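Dish Racks and Everyday Plates: Gallery

The kitchen pages at Kirkley get more mail about dish racks than about anything else we cover, so we gave them a gallery of their own. Most of the notes were put together by Lurdes Guerreiro in September, with measurements and care tips sent in by readers. We look at plain racks that sit on a counter or table, and at the plates people dry in them every day.

A long rack with a shallow base is the type we use most. Ours is black plastic, with upright dividers and a ribbed floor in the tray. The plates are one large pale green and one smaller light blue, both round.
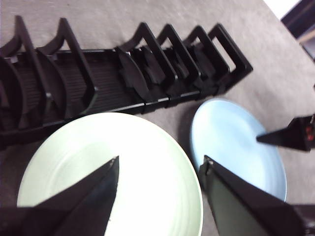 Spacing matters more than length. Where the dividers stand close together, a flat dinner plate will usually stay up without leaning on its neighbor. Wider gaps are better for bowls, mugs and anything with a deep foot. Before you buy, take one of your own plates to the store and try it in the slots. Rims vary a lot, and a plate with a steep rim may not fit where a flatter one does.

We load from the far end and put the large plates in first. Small plates go in front so they can be lifted out without moving the others. Knives go in a separate cup, handles up.

Ribbed floors are good at keeping rims out of the water, but they collect crumbs and soap. Take the rack to the sink every Thursday, or whichever day suits you, and go along the grooves with an old toothbrush. Warm water and dish soap will do for most of it. For hard water marks, use white vinegar, leave it for a few minutes and rinse well.

Colored plates show scale sooner than white ones, especially the darker shades. Drying them with a towel while they are still warm keeps the shine.

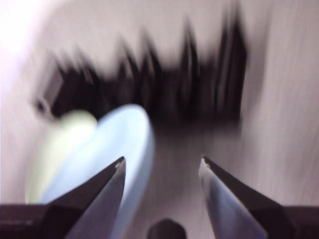
Can a plastic rack go in the dishwasher?

Check the maker's label first, and if there is no label, wash it by hand. High heat can warp a long tray, and a warped tray won't sit flat on the counter afterward. A small rack has a better chance on the top shelf, away from the heating element.

More notes on storing plates, including how to stack two sizes in one cabinet, are on the shelf and cabinet pages.

Related galleries
Mugs and Hooks
Small Sinks, Small Counters
Henriques Stoneware: Bowls and Side Plates
Rikura Cutlery Trays
Stindari Shelf Liners

This site uses cookies to remember your settings. Accept | Manage preferences

Contact | Copyright Kirkley Kitchen Pages | Back to top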